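Fukbridge Craft Circle, November meeting
Thursday, started 7:10 pm (key trouble again)
Notes typed fast, corrections to Raquel Peixoto please

Last month's notes: ok'd, one fix. Felt order was wool blend, not pure wool.

1. Wreath workshop
Grapevine bases are in, 64 of them. Stored flat in the back closet, please don't stack anything on top. Still short on floral wire. Raquel to order the green paddle wire, 22 gauge, the thin stuff last year kept snapping. Ribbon: long talk about wired vs. unwired. Wired for the bows, unwired for tails if people want them. Burlap voted down, sheds everywhere.
Sign up sheet goes by the door. Cap per session stays at 11, tables can't take more.

2. Salt dough ornaments
Test batch puffed up in the oven. Recipe was fine, temp too high. Going with 200 degrees F and a longer bake, flip halfway. Poke the hanging hole BEFORE baking, with a straw. Paint has to wait till next day. Two coats of sealer, front and back, let the first one dry all the way.
Question about glitter. Allowed outside only.

3. Garland for the library window
Goal is 2,000 paper stars. Not there yet. Folding night moved to the small room. Strips cut to half inch, anyone with a decent paper trimmer please bring it. Colors: cream, dark red, a bit of gold. No more navy, it dissapears against the glass at night.
Stringing with Tellero thread, the heavier one. Regular sewing thread tangled and we lost most of an evening to it.

4. Supplies
Baloch is holding 100 clear fillable ornaments for us, need to say yes by end of month. Agreed, yes. Plastic, so ok for the kids table. Trarnudeo glue sticks running low, only the mini size left and those don't fit the big guns. Get full size.
Whoever has the good pinking shears, bring them back please.

5. Swap table
Same as last year, bring one handmade thing, take one. Wrapped or not, up to you. Tag with what its made of in case of allergies (cinnamon, pine etc).

6. Other
Heater in the main room is loud, will ask. Coffee fund fine. Cookies for next time: open, somebody put their name down.

To do: wire + glue sticks (Raquel), call Baloch, sign up sheet, ask about heater.

Closed 8:35.

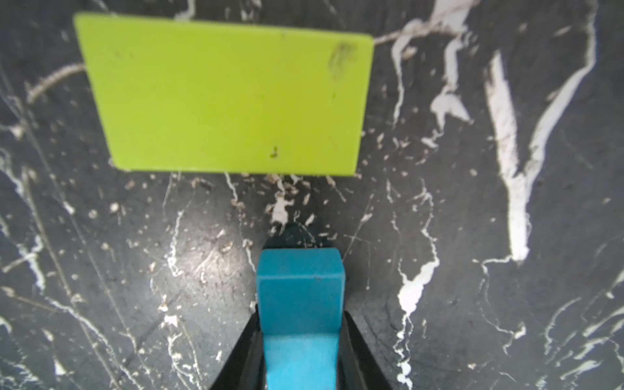 Can the salt dough ornaments be made ahead and painted at the next meeting?
Fine to do that, as long as they're baked through and kept in a dry box with a lid, with paper towel between the layers.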